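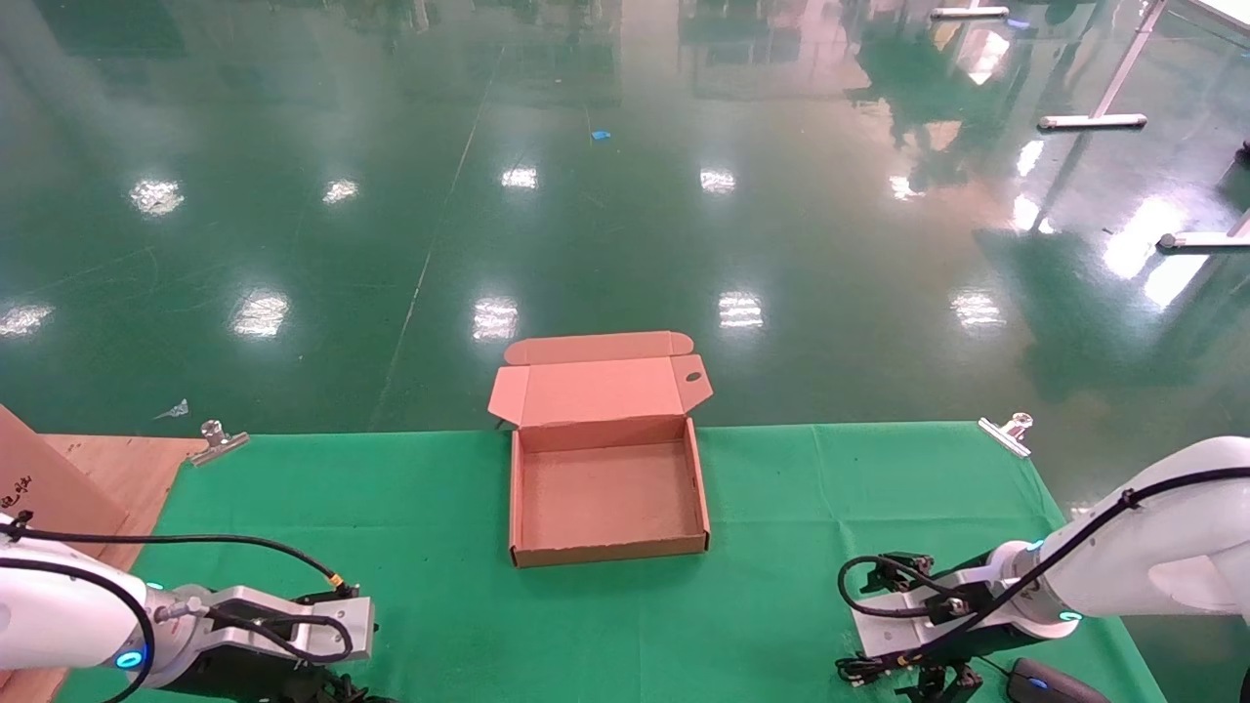

Unit 5. Setup and routine care of the two-arm box cell

Course notes, Jirnimia workshop. Text by Eino Rissanen, November revision.

5.1 Work surface

The cloth is held at the far edge of the table by two screw clamps. Tighten by hand only. Small wrinkles are allowed – a fold high enough to tilt the box is not. Keep clamps outside the reach of both arms.

5.2 Cables

Each arm carries its gripper cable on the outside. Leave enough slack for full wrist rotation. Run every joint through its range at low speed and watch the loop. If the cable pulls tight or catches on the gripper, stop and clip it again. On the left arm, check the connector at the gripper housing for play.

5.3 Grippers

The left arm has a parallel gripper, the right arm a gripper with black fingers. They do not share settings. Load the tool file for each side before the arms are enabled, then open and close each gripper twice with no part in reach. Mounting screws are checked every 3,000 cycles and entered in the Busby log.

5.4 Box position

Place the mailer box between the arms, tray flat on the cloth, lid raised at the far side. Side flaps point outward. The tray must be empty before the position is taught. Save it as program 432.

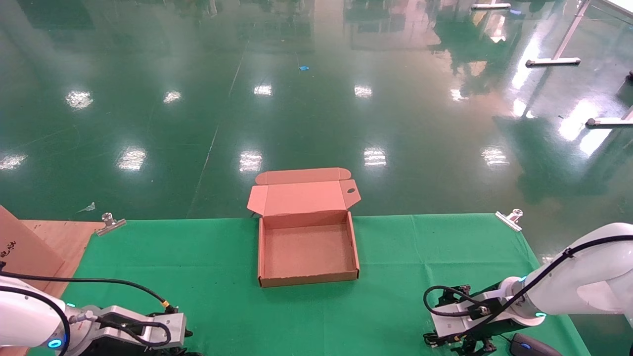 Fig. 2. Mailer box with lid up, between the left and right grippers.

5.5 Faults

Position drift after a tool change: repeat 5.3, then teach the box position again. Gripper not found: power down, reseat the connector, restart. If the fault returns, report it to Raimo Turunen with the log page.

Reading for next time: Unit 6, closing the lid.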